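ロボット実習入門 講義ノート
第3回 手で教える、離れて教える
2019年9月29日 版

前回の終わりに「で、結局だれがロボットに動きを教えるんですか」と聞かれて、時間切れで答えられませんでした。今回はその続きから始めます。答えは、みなさんです。午後の実習では全員に一度は握ってもらいますので、爪の長い人は少し覚悟しておいてください(指の付け根が柄に当たって意外と痛いんです)。

まず言葉をそろえておきましょう。人が動きをやってみせて、その記録からロボットに動き方を学ばせる。これをまとめて実演による教示、あるいは単にデモと呼びます。この授業では「デモを取る」「デモを捨てる」という言い方をよくしますが、発表会のデモのことではありません。一回のデモというのは、始めの状態から終わりの状態まで、途切れずに記録された一続きの動きです。途中で止めてコーヒーを飲みに行ったら、そこで別のデモになると思ってください。

やり方は大きく分けて三つあって、私が学生のころは最初の一つしか触らせてもらえませんでした。

一つ目、直接教示。アームの手首あたりを人がつかんで、ぐいっと動かす方法です。関節を軽くしておいて、人の力でなぞらせる。利点は、アームが届かない姿勢をうっかり教えてしまう心配がないこと。アームそのものを動かしているんだから当たり前ですね。困るのは重さです。軽くしてあるといっても片腕を十分も動かせば肩にきますし、両腕でやるとなると、右をつかんで左もつかんで、自分の顔はアームの間に挟まって、手元が見えなくなります。布もののように両手をこまめに使う課題では、私はもうやりません。

二つ目、遠隔操作。人は離れたところで操縦桿なり小さな腕の模型なりを動かし、本物のアームがそれについてくる。見え方もロボット側のカメラに合わせられるので、人が見ていないものをロボットに期待する、という失敗が減ります。ただし遅れがあります。ほんのわずかの遅れでも、布の端をつまもうとするとてきめんに響く。指が閉じたつもりで持ち上げると、まだ閉じていない。これを何度もやると、人間のほうが妙に慎重になって、つまむ前に一拍待つ癖がつきます。そしてその一拍まで、ロボットはきれいに覚えます。

三つ目が今日の主役、手持ちのグリッパーです。アームの先についている指の部分だけを人が手に持って、自分の手のかわりに使う。カメラは手元についていて、見えたものと、指の開き具合と、手の動きが一緒に記録されます。アームがいないので軽いし、速いし、机があればどこでもできます。私はこれを初めて使ったとき、あまりに楽で、昼ごはんを忘れて夕方まで続けてしまいました。

課題は靴下です。

どうして靴下かというと、私がGrostleyの研究会で積み木の話をしたあと、会場の後ろから「固いものばかりですね」と言われたのが悔しかったからです。学問的な理由も一応あります。靴下は固いものと違って、同じ形に二度と置けません。机にぽいと投げるだけで、かかとが上を向いたり、履き口が丸まったり、毎回ちがう問題が出てくる。しかも安いし、落としても割れない。洗えばまた使えます。授業の教材としてこんなに優秀なものはなかなかありません!

両手で扱う場合、最初に決めるのは役割です。片方が押さえる、もう片方が動く。押さえる側がつま先を机の上でつまんで、動く側は指を開いたまま、かかとの上で待つ。この「待つ」が大事なところです。初めての人はたいてい、両方の手を同時に動かそうとします。人間の手ならそれで平気なんですよ。皮膚の感覚がありますから、布がずれたら無意識に直している。ところが手持ちのグリッパーだと、その感覚が指先で途切れてしまうので、両方動かすと布がどちらに引かれているのか自分でもわからなくなります。 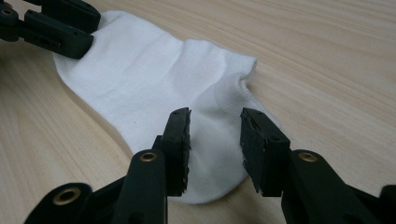

ですから、片手ずつ。しばらくは退屈でも片手ずつやってください。押さえる手が決まったら、動く手の指の幅を先に決める。開きすぎると、つまむときに机の面をなぞって余計な布まで拾います。狭すぎると、布の縁を突いて向こうへ押しやってしまう。ちょうどいい幅は言葉では言えませんが、五回もやればわかってきます。

それから、近づき方。上からまっすぐ下ろすか、斜めから滑り込ませるか。どちらでもいいのですが、一つのデモのまとまりの中では混ぜないでください。これは後の学習の話とつながっています。上から行く人と横から行く人のデモを半分ずつ入れると、学習した側は、その中間、つまり中途半端な斜め上から下りてきて布の手前の机をつまんだりします。平均を取るとどちらでもないものになる、という話は第一回の配布資料で図を描いたところです。もちろん、複数のやり方をやり方のまま学べる手法もあって、それは後半の回でやります。今日のところは、自分の中で一つに決める、でお願いします。

手首の角度についても一言だけ。手持ちの道具は軽いので、人間は調子に乗ってひねります。私もひねります。でも、あとでこの動きをするのはアームです。アームの手首はそんなにくるくる回りません。持ち方を途中で変えたくなったら、「肩と肘がついた機械だったらどう動くか」を一度想像してみてください。自分の肘をわざと体から離して、ゆっくりめに動かすと、だいたいアームにも優しい動きになります。傍から見るとちょっと変な踊りみたいですけれども、実習室ではみんなやっているので恥ずかしくありません。

記録の長さの話をします。昨年の受講生の班では、デモを38回取って、使えると判断したのがそのうち3回しか減らない数でした。つまり、捨てたのは3回。優秀です。ただ、捨てた理由を聞くと、三つとも「うまくいかなかったから」でした。これは少しもったいない。失敗したデモと、失敗しかけて立て直したデモは、ちがうものです。つまみ損ねて、指を開いて、少し戻して、もう一度つまむ。この一連の動きは宝物で、こういうデモが入っていないと、ロボットは一度つまみ損ねたとたんに、何もつかんでいない指を大まじめに持ち上げて、何もない空間をきれいに折りたたみます。見ているぶんにはかわいいのですが、成績はつきません。

ですから捨てる基準は「失敗したかどうか」では決めないでください。捨ててほしいのは、記録が途中で切れたもの、人の空いた手が入って布を直してしまったもの、それから、始めの状態がわからないもの。最後のやつは見落としがちです。記録ボタンを押したときにはもう指が布に触れていた、というデモは、どうやってそこまで行ったのかが入っていません。必ず、手を引いた状態から始めましょう。

つまむ深さについては、毎年いちばん質問が多いところです。厚みのある編み地の、ふくらんだ縁をつまむとき、縁のぎりぎりをくわえるのか、もう少し奥まで入れるのか。私は奥に入れる派です。ぎりぎりだと、引いたときに抜けるんです。ただ奥に入れすぎると、上の一枚だけつまみたいのに下の一枚まで連れてきてしまう。重なった靴下だとなおさらです。上の一枚だけをつまめたかどうかは、少し持ち上げて下が付いてくるかを見ればわかります。この確かめの小さな持ち上げも、できればデモに入れておいてください。

ここについては、授業のメーリングリストで長いやりとりがありました。許可をもらって載せておきます。
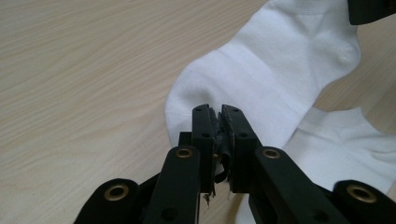
Fatemeh Kazemi:先生の「奥に入れる派」には反対です。奥に入れると指が布に隠れて、手元のカメラから縁が見えなくなります。人間は縁の場所を覚えていられるけれど、学習する側は見えているものしか使えません。わたしは縁が見える深さで止めて、そのかわり閉じたあとに一瞬だけ動かずにいます。抜けたら抜けたで、やり直しを記録すればいいと思います。Slaninaで夏の実習に出たときは、班の全員がこのやり方でした。

うーん、これは痛いところを突かれました。返信を書くのに一晩かかりましたよ。たしかに、私は自分の目で布を見ながらつまんでいたのです。手元のカメラに何が映っているかは、あとで再生するまで気にしていなかった。自分の目で横からのぞき込めば縁は見える、だから奥まで入れても困らない。でもロボットには横からのぞき込む首がありません。

というわけで、今年からは手順を一つ足します。実習の最初に、各自で一回だけデモを取り、すぐ再生して、手元のカメラの映像だけで同じことができそうかを隣の人に聞いてください。隣の人が「ここで何をつまんだのかわからない」と言ったら、そこは教えられていません。自分ではわかったつもりになってしまうので、聞くのは必ず他人にします。できれば靴下に興味のない人がいいです。

ただ、一拍止まるほうのやり方については、私はまだ少し疑っています。先ほどの遠隔操作の話と同じで、止まったところはそのまま覚えられてしまう。しかも止まっている間は映像がほとんど変わらないので、次にいつ動き出せばいいのかの手がかりがありません。運が悪いと、閉じたまま永遠に考え込むロボットができあがります。昔、Larnbridgeの友人の研究室で一度それを見ました。みんなでお茶を飲みながら待って、二杯目で電源を切りました。止まるなら短く、そして指が完全に閉じたら動く、と自分の中で合図を決めておくのが妥協点かなと思います。来週までに両方試して、意見を持ってきてください。反論大歓迎です!

次に、引っ張る動作です。布を両側から持って、ぴんと張る。服でもタオルでも靴下でも、折る前にしわを伸ばすときには必ず出てくる動きで、両手の課題の中では一番の山場です。

張りすぎると抜けます。張りが足りないと、真ん中がたるんでしわが残る。人は自分の手ならこの加減を力で感じますけれど、手持ちのグリッパーではかなり鈍くなるので、目で見て決める癖をつけてください。目印にするのは、布の長いほうの縁です。縁がまっすぐに近づいていく間は引いてよくて、それ以上まっすぐにならなくなったらやめる。力の数字を見なくても、これならカメラの映像にちゃんと残ります。

引くのは片側だけ。もう片側はじっとしている。これも先ほどの役割の話と同じですね。両側から引くと、布の真ん中がどこにあるかが毎回変わってしまって、次の折る動作の始まりがばらばらになります。私は右で引きますが、左利きの人は逆で構いません。ただし、班の中では右か左かをそろえること。もめたらじゃんけんで。

靴下が二枚出ているときは、片方を先に片づけたくなりますが、そのままで練習してみてください。家の洗濯物が一枚ずつ行儀よく並んでいることなんてありませんし、下に別の一枚があると、つまむ高さをいやでも考えるようになります。白の上に白だと境目が見えにくくて、これはもう人間にとっても難しい。うちの班分けでは最後の課題にしています。
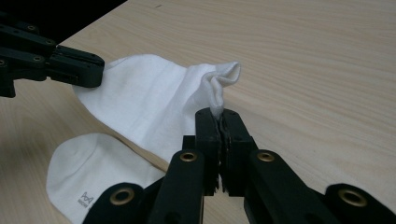

Jullimwood工科カレッジ 知能機械学科 ロボット教示実習班

さて、ここからは午後の実習の進め方です。班ごとに机を一つ使います。机の上の私物は鞄にしまってください。昨年は消しゴムが一つデモにずっと映っていて、その班のロボットは消しゴムがないと動かなくなりました。笑い話ですが、カメラの映像から学ぶというのはこういうことで、人間が背景だと思っているものも、学習する側には区別がつきません。照明も同じです。途中で窓のブラインドを上げ下げするなら、いっそ何度もやってください。一回だけ、は一番よくないです。

進め方ですが、まず押さえる役と引く役を一人で両方やります。両手に一つずつ持って、つまむ、引く、離す、まで。ここまでで一つのデモです。離すところを忘れる人が毎年います。引いてぴんと張れたところで満足して記録を止めてしまうんですね。気持ちはよくわかります。でもロボットのほうは、離し方を知らないまま靴下を握りしめて固まります。指を開いて、手を引いて、それから止める。

慣れてきたら二人に分かれて、片方ずつ持ってもかまいません。これは楽しいので本当はずっとやっていてほしいのですが、二人でやると声を掛け合うでしょう。「いくよ」「はい」って。その声は記録に入りません。つまり、動き出す合図が映像のどこにもないデモになります。二人でやったものは別のフォルダに入れて、一人のものと混ぜないでください。比べてみると面白いですよ。

取る回数は一人38回。昨年の班の回数をそのまま一人分にしました。多いと思うでしょう。でも一回が短いので、実際には手より先に集中力が切れます。切れたら休むこと。疲れたときのデモは動きが雑になるのではなくて、逆に速くなるんです。早く終わりたいから。自分の記録を並べて、後ろのほうほど短くなっていたら、それは上達か疲労のどちらかなので、再生して自分で判断してください。

始めの置き方は毎回変えます。持ち上げて、落として、そこから始める。きれいに広げ直してはいけません。つい広げたくなりますけれど、広げてからの問題しか教えていないことになります。ただ、丸まって団子になったものまで入れるかどうかは班に任せます。入れるなら何回も入れる、入れないなら一回も入れない。

指先のパッドは、始める前と終わったあとに見てください。布の繊維がついていたら取る。縁がささくれてきたら、ささくれが布に引っかかって、つまんでいないのに布がついてくることがあります。これが厄介で、デモとしては成功に見えるんですよ。ところが新しいパッドのアームで動かすと、布がついてこない。人が教えたつもりのことと、道具がたまたまやってくれたことが混ざっているわけです。パッドの状態は記録票に一言書いておいてください。「ふつう」でもいいから書く。交換したら交換したと書く。

記録票の名前のつけ方でも揉めたくないので決めておきます。班の番号、名前、通し番号。これだけ。「最新」「最新2」「ほんとの最新」はやめてください。私の博士課程のフォルダがそれで、いまだに開けるのが怖いです。

よくある質問もいくつか。

速く動かしたほうがいいですか、と毎回聞かれます。普段の自分の手より少し遅いくらいがいいです。速いと映像がぶれて、ぶれた映像からは布の縁が消えます。遅すぎると、先ほどの考え込むロボットに近づきます。

直接教示や遠隔操作はもう古いんですか、という質問もありました。古くありません。ねじ締めや差し込みのように、アームの固さや力そのものが効いてくる作業では、アームを使って教えたほうが素直です。手持ちだと人間の腕の柔らかさが勝手に助けてくれてしまって、それが記録に残らない。課題を見て選んでください。期末のレポートでは、自分の選んだ課題にどの教え方を使うか、理由をつけて書いてもらいます。

成功率が99パーセントになるまでやるんですか、とも聞かれました。いえ、なりません。この実習の回数でそんな数字が出たら、まず試し方を疑ってください。いつも同じ置き方で試していませんか。教えたときと同じ人が、同じ癖で靴下を落としていませんか。試すときは別の班の人に置いてもらうのがルールです。他人の班のロボットに出す問題となると、人は急に意地悪になるので、ちょうどいい試験になります。

次回までの宿題です。自分の家の洗濯物を一つたたんで、その手の動きを、どちらの手がいつ動き、いつ待っているかだけに注目して紙に書いてきてください。絵でも表でもかまいません。書いてみると、待っている手が途中で入れ替わるところがどこかに見つかるはずです。そこに丸をつけておいてください。次回の最初に、その丸のところだけを順番に見せ合います。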